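Plemel Cloth Surface Set: README

Maintainer: Darlene Hiebert
Release: 2
Status: in use, February

Contents

This set covers the preparation of a cloth-covered work surface: laying out the mat, folding it and returning it to store. Each session is kept in its own folder with a plain text note. Folder names start with the site, Zastberg or Robichaud, followed by the session number.
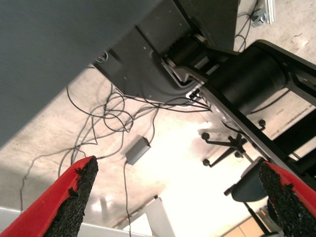
Session notes give the start time, the cloth used and the starting state of the cloth. Starting states are flat, creased or folded. A cloth with light fold lines is entered as creased. Notes are written at the site and are not edited later, so spelling varies between the two sites.

Surface

The standard cover is a dark gray cloth mat on a beige ground. Creases from storage are left in. The mat is not ironed or taped, and its position shifts slightly between sessions.

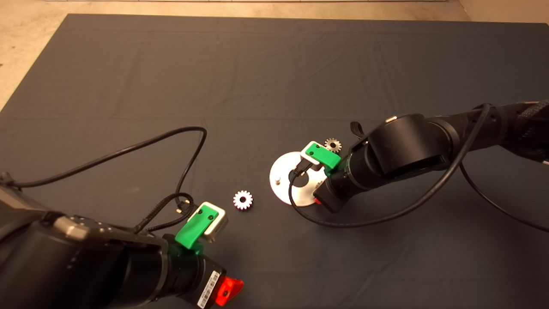
Splits

The release holds 600 sessions. Of these, 90 are set aside for testing and 40 for checking labels. The rest are for training. Sessions from one day stay in the same split.

Known problems

Some Robichaud notes leave out the cloth. These are marked "unknown" in the index.
Sunday sessions at Zastberg were logged under the wrong start time in release 1. Fixed in release 2.
The Pletar index tool skips folders with a space in the name. Rename them before running it.

Corrections go to Darlene Hiebert with the folder name in the subject line.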